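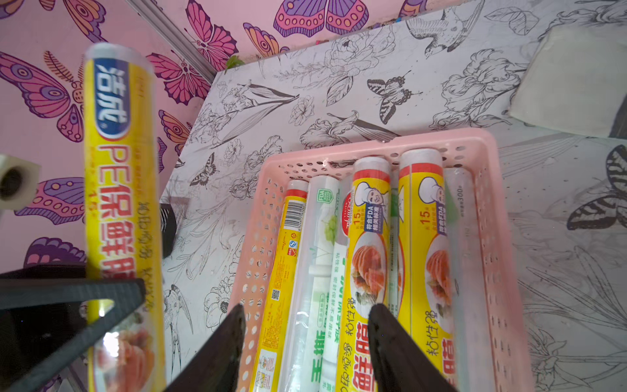

3 min read

Print | E-mail

Visit report: Tesimora open day, Steltton

Tesimora makes nail polish, base coat and top coat under contract for smaller beauty labels. The Steltton plant opened to retailers and press in September, with groups starting at 9:30 a.m. and again after lunch. I took the morning tour, which covered weighing, mixing, filling and the test room. The solvent store was closed to visitors.

Weighing and mixing

Most of the polish made here is still solvent based, with nitrocellulose as the film former and butyl and ethyl acetate as the main solvents. The plant does not grind its own pigments. Color arrives as chips or paste and is let down into a clear base in steel vessels with closed lids. A batch on the day of the visit was a brick red cream, listed on the sheet at 389 kilograms.

Shade matching is done in two steps. An operator draws the polish down on a black and white card with a fixed-gap applicator, lets it dry, and reads it on a spectrophotometer against the stored standard. If the reading is within tolerance, a second operator compares the card with the standard by eye in a light booth. The second check catches problems with shimmer shades, where flake orientation gives a good number and a poor match. Corrections are made with tint paste, and each one is entered on the batch sheet before the next reading.

Glitter products go through a separate vessel with a slow paddle. The suspending agent is a modified clay, and too much shear after the gel has formed thins it out. Bottles from a batch mixed too fast look normal on the line and settle in the store. Retained samples are therefore kept upright and checked again later.

Filling

The filling line is a Stelmakh rotary machine installed two years ago. It fills, drops the mixing balls, places the brush and torques the cap. The counter on the panel read 2,221 when our group reached it, with the line running a clear top coat. Nozzles dip into the bottle neck and rise with the liquid level, which keeps bubbles down. Purge solvent goes to a sealed drum.

Cap torque gets more attention than I had expected. A loose cap lets solvent out and the polish thickens on the shelf; an overtightened one can split the inner stem collar. Samples are pulled from the line at set intervals and tested on a bench meter. The meter itself is checked at the start of each shift.
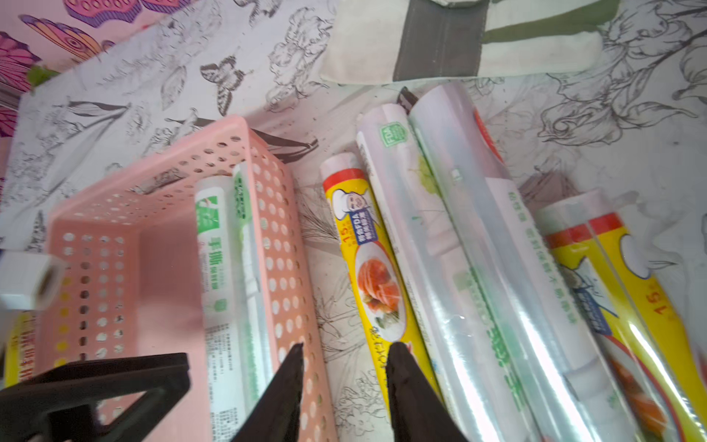

Rolls of plastic wrap and a pink basket on a printed cloth.

Test room

Drying time is measured on glass plates in a cabinet with controlled temperature and humidity. Wear is tested on artificial nails bonded to a rig that taps and soaks them in turn. Staff described the rig as useful for ranking formulas against each other and weak at predicting days of wear on a hand. Panel testing covers the second question and is contracted out.

The room also had samples of Niseo, a water-based polish that Tesimora plans to offer to its clients next season. I tried two shades. The odor is faint and coverage was even in the second coat. The surface was dry to the touch quickly but took a thumbprint well after that – a known weakness of this type of film. Removal needs an alcohol-based remover and some patience. The pale shade leveled better than the dark one, which showed brush marks near the cuticle.

Practical notes

Closed shoes are required, and visitors have to remove rings and watches before the mixing hall. Lab coats and safety glasses are supplied at the entrance. Phones stay in the lockers because the production area is rated for flammable vapor. The walk from reception to the filling hall includes a flight of metal stairs with no elevator alternative – anyone who needs step-free access should call the plant first. Parking is on the north side of the building, past the weighbridge.

Print this page | E-mail this page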